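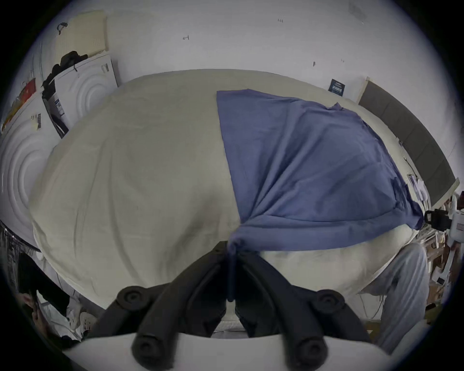

Should cloth be spread out flat before it is folded?
Spread it first. Folds made over a bunched layer stay crooked, and every later fold copies the mistake.

Household Textiles, Unit 7: Spreading and Folding
Handout by Orysia Hutsuliak

Reading: Yurchenko, the chapter on woven goods. Bring one piece of cloth from home, any color, hemmed or unhemmed.

The work surface
Cover the table with a plain cloth in a color that contrasts with your piece. A pale cover under blue or purple fabric makes the edges easy to follow. Smooth the cover before you start. Long soft wrinkles in it can pass for wrinkles in the piece on top.

Terms
Edge: the outer limit of the cloth, hemmed or raw.
Corner: where two edges meet. Find all the corners before the first fold.
Pinch point: where the cloth is gripped. Folds fan out from it as ridges with grooves between them.
Crease: the line where the cloth turns over on itself.
Bunch: a crumpled section with no clear direction. It often sits at the far end from the pinch point.

Procedure
1. Lay the piece down and find one straight edge.
2. Hold the near corner and draw it outward, low over the table. Lifting it high pulls the rest of the cloth along.
3. Go to the far end and open any bunch by hand. Check whether cloth has slipped over the side of the table.
4. Turn back any band that has folded under or over.
5. Smooth from the middle toward the edges with a flat palm.
6. Fold in half, edge to edge, and press the crease once.

Common errors
Pinching too much cloth at the corner leaves a small tail between the fingers. Let go and take less.
Smoothing toward the pinch point pushes the ridges together.

For October
Fold the same piece 12 times and write down which corner you started from each time. Hand in the sheet with your name on it. Ironing is covered in Unit 8.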